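Operations > Equipment Review > Meeting Minutes

Minutes: Review of the Indness Paired Gripper Kit
July 10, 2024
Posted by the review group secretary

The meeting opened at 9:30 a.m. in the second-floor meeting room. Seven members were present and one joined by phone. The minutes of the May meeting were approved with one correction: the delivery address for the Correa order should read Building B.

1. Background

The group is reviewing hand-held gripper kits for the household tasks project. Operators wear or hold one gripper in each hand and do ordinary tabletop jobs, and the recordings are used to train the two-arm robot. Three suppliers were asked for quotes in the spring. Correa withdrew before the trial period. The two kits left are the Indness paired kit, now on trial, and the Pliseck kit, which the group looked at in May.

Vovine remains the contractor for data processing whichever kit is chosen. Vovine has confirmed that it can accept recordings from either one.

2. Report from the trial

The operations lead reported that 355 recordings have been made with the Indness kit. The task list has been sock folding, cloth handling, and moving small parts into trays and organizers. Most of the time went to the fabric tasks, where the Pliseck kit did poorly.
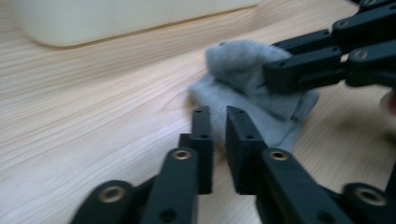 Fabric was the main subject of the report. Operators said the first few sessions were slow, mostly from learning how far the fingers need to open before they come down on the table. Handing a piece from one side to the other took the most practice. They now work with one gripper pinching up a mound of the gray cloth and the other coming in with its two fingers open on either side of the material. The pads are tall and narrow, and two operators said they would like a softer face on them for thin knits. One operator found no need for it. The supplier offers a soft pad as an extra, and the group has not tried it.

A member asked if left-handed operators had any trouble. The operations lead said both left-handed operators had used the kit without changes, though one prefers to start each fold with the left gripper.

3. Wear and maintenance

The linkage was discussed at some length. The bushings have been checked every Friday and no play has been found in them. One screw worked loose during the second week and was tightened with the hex key from the kit. The supplier was told and recommended thread locker, which has been put on both grippers.

The manual calls for cleaning the joints every two weeks. Members thought this was too seldom for fabric work because lint builds up between the plates. It was agreed that lint will be brushed out at the end of each day. The brush that comes with the kit is too wide for the gaps and a smaller one will be bought.

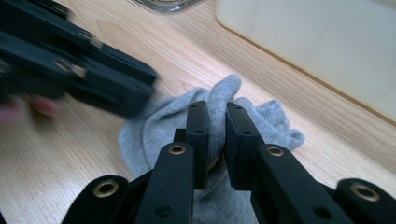 Spare parts were the other concern. The Indness quote includes one set of spare links and no spare pads. Pads would have to be ordered separately, with a lead time of three weeks. The group felt that one set of pads should be on the shelf before any full order is placed. The purchasing member will ask if the supplier would trade the spare links for pads at no charge.

4. Comfort and session length

Operators filled out a short form after each session. The most common complaint was tiredness in the forearm after long runs, followed by the strap rubbing at the base of the thumb. Sessions have been held to 40 minutes with a break in between, and complaints dropped after that limit was set. A member suggested trying the strap over a thin glove. This will be done next week with three operators.

The cables were also raised. Operators would like a longer run on the left side so that they can reach across the table without feeling a tug. The supplier sells a longer cable but could not say if it affects the warranty. Purchasing will get an answer in writing.

5. Cost

The quotes were read out:

Indness paired kit, two grippers with cables and straps: $1,099
Pliseck kit, two grippers, cables sold separately: $765

The cable set for the Pliseck kit has not been quoted, so the two figures can't be compared yet. One member said the lower price should still carry weight, given that small parts work went well with both kits. Others answered that fabric makes up most of the task list for the rest of the year. No vote was taken.

6. Small parts tasks

The glass tray and the compartment organizer will stay on the task list. Two operators asked for the table position to be kept the same from session to session, and the floor marks are to be checked each morning before recording starts. Recordings of this task will be sent to Vovine as a separate batch.

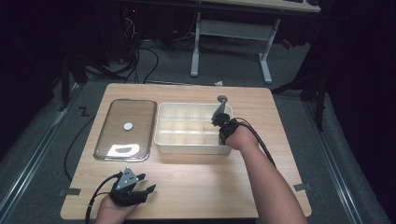

7. Decisions and actions

The trial of the Indness kit is extended by 2 weeks at no cost, as offered by the supplier.

Purchasing will request a full quote from Pliseck with cables included.

Purchasing will ask Indness about spare pads, the soft pad option, and the longer cable.

Operations will run the glove test and add a question about strap fit to the session form.

Operations will buy a narrow brush and post the daily cleaning steps by the work table.

8. Other business

The storage cabinet key is missing again. Members were asked to check their desks. The cabinet lock will be replaced if the key is not found by the end of the month.

The next meeting will be held after the trial extension ends, in the same room. The meeting closed at 10:40 a.m.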